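Two-armed cell takes on connector work at Brisalix

Control board assembler Brisalix has put a two-armed robot cell to work on cable fitting at its Pundilthorpe site, and has rewritten the duties of the 11 people who did the job by hand.

The cell fits wire harness plugs to populated circuit boards. Until March the whole of this step was manual. An operator took a board on its plate, picked the harness for that variant, seated each plug and passed the board on for electrical test. Over a full shift the same thumb and forefinger did most of the pushing, and the company's own records listed sore hands and wrists as the most common complaint from the bench.

Boards are now brought to the cell on a trolley. The arms stand opposite one another with the board between them, and each carries a parallel gripper with two fingers.

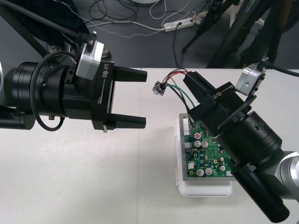 Harness work has resisted automation for longer than most other steps in board assembly. Chips and capacitors come on reels or in trays and always present themselves the same way round. A cable does not. It bends under its own weight, it springs back, and the plug on the end of it may be turned to any angle when the gripper arrives. The integrator, Manalo, spent most of the commissioning period on this one point, and the grip routine was revised several times before the company would accept it for production boards.

A plug has to be held squarely, lined up with its socket and pushed straight down. If it meets the housing at an angle the arm backs off and tries again. After a third failed attempt the cell stops and calls an operator, who fits the plug by hand and records the position on a tablet. Those records go to Manalo at the end of each shift.

The cell completed 859 boards in its first month of production running. In the same month the remaining manual benches completed 3154, so the greater part of the work is still done by people. Brisalix says it has no plan to close the benches, which handle short runs and any board with a latching plug. The cell does not yet fit latching plugs. 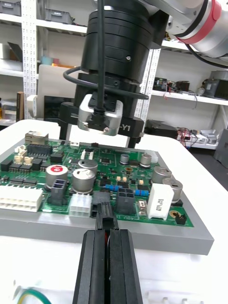
A harness plug held in the gripper at its socket on the board.

No posts have been cut, according to the company. Four of the 11 operators have moved to the cell as attendants, working in pairs. Their tasks are loading boards, laying out harnesses, clearing stops and checking every finished board by eye before it goes to test. The other seven stay on the benches and now rotate with inspection every two hours. Under the old pattern a person could spend the whole day on one connector type.

Attendants received 300 minutes of training, split over several mornings. It covered safe entry to the cell, recovery after a stop, and how to jog an arm clear of a board without dragging the cable. Pay grades have not changed. Staff representatives have asked for the attendant role to be graded separately, on the grounds that a stop now has to be diagnosed as well as cleared, and talks on this are still open.

There have been some less welcome effects. Attendants have to stay within reach of the cell, so breaks are fixed where they used to be taken when a batch was finished. The first weeks also brought a high number of stops late in the afternoon. These were traced to harnesses laid out too close together, and a simple card template on the bench has reduced them. Noise is lower than at the benches, although several operators have said that the waiting is harder to get used to than the work was.

Inspection has changed more than expected. A person seating a plug by hand feels it go home, and that feel served as an informal check. The cell works from force readings, and the limits were first set too wide. Some boards reached test with a plug not fully seated. The limits have since been tightened and the visual check was added at the same time – it was not in the original plan and takes up a good part of an attendant's hour.
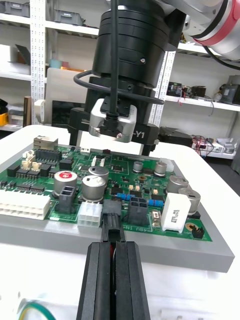
Jomar Ambrosio said the visual check should stay even if the force limits prove reliable, and that whoever does it ought to be allowed to reject a board without first getting a second opinion. He added that his hands no longer ached by the end of a shift, but that he would want to go back to the bench for part of each week so as not to lose the knack.

Brisalix has agreed to look at a weekly swap between cell and bench when the present rota ends. A second cell is under discussion for the company's Jemley site, where the boards are smaller and the harnesses shorter. Any decision will wait until the latching plugs have been tried at Pundilthorpe. Manalo is preparing a different set of gripper fingers for that trial.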